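Lamisi Frimpong
Sun 16 August

Thread on folding T-shirts with a front print, as I got three replies last week asking why mine don't crack. Cotton jersey only. Shirts and polos are a different job.

Start with the surface. White or pale, flat, nothing on it. A navy shirt on a white top shows every twist in the hem. The same shirt on a dark duvet shows you nothing, and you fold the twist in.

Height matters more than people think. Mine is at hip level. Anything lower and you lean, and when you lean you pull one side harder than the other.

Do not shake the shirt out and drop it. Jersey lands on the diagonal nearly every time, one sleeve up, the other side tucked under itself. Put it down, then find the shoulders.

Shoulder seams first. Pinch both where they meet the collar, lift a hand's width, lay back. The body follows. Hems last.
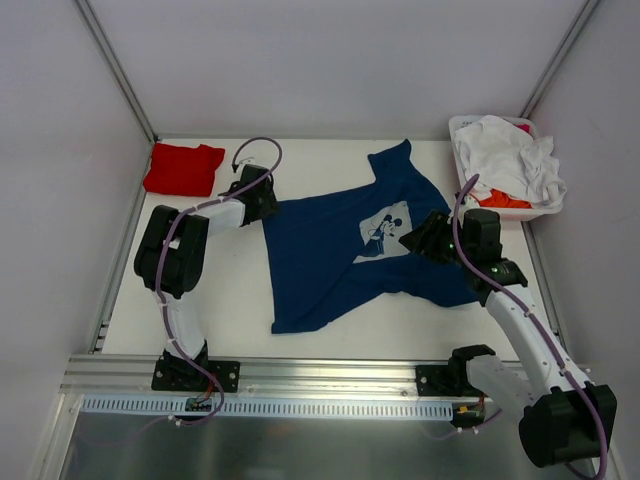
The print is the best guide you have for square. If a cartoon mouse is leaning, the cloth under him is leaning. Straighten the cloth from the side seams -- never by tugging on the print itself.

A thick print does not stretch at the same rate as the jersey round it. Pull across it and you get fine cracks, usually at the corners of a rectangle first. Solid blocks are worse than line drawings.

Bunched side: slide a flat hand underneath, palm down, and sweep outwards. Dragging the top layer by the sleeve only moves the bunch to the armhole.

Once it is flat, face down. Sides in to the back, sleeves laid along the folded edge, then bottom to collar. Two folds for a drawer, three for a shelf.

Where the fold lands: aim for above or below the print. On a large one you will not manage both. Let the bottom fold cross the lower third and put the next shirt in with its fold the other way round, so the stack stays level.

Board or no board? I used a Plira folding board from February until the hinge went. Good for uniform width, poor for children's sizes. I now use a piece of card cut to 35 cm long and get the same result.

Annick Bodin asked about rolling. Rolling is fine for plain shirts and for suitcases. With a print on the outside of the roll it is under tension the whole time it is in the drawer. Print inwards if you must.

Drawer capacity, for those who like a number: my deepest one takes up to 80 T-shirts filed upright. I keep it well below that. Past a certain point you cannot get one out without unfolding its neighbours.

Ironing: inside out, medium, no steam directly behind the print. Or skip it. A shirt laid square and folded the same hour it comes off the line rarely needs it.

Nga Âu disagrees with me on face down and folds everything face up so she can check the print as she goes. Her stacks are neater than mine, so take that as you like.

Next thread will be fitted sheets -- probably in two parts. Questions on necklines under this post please, I lose them in messages.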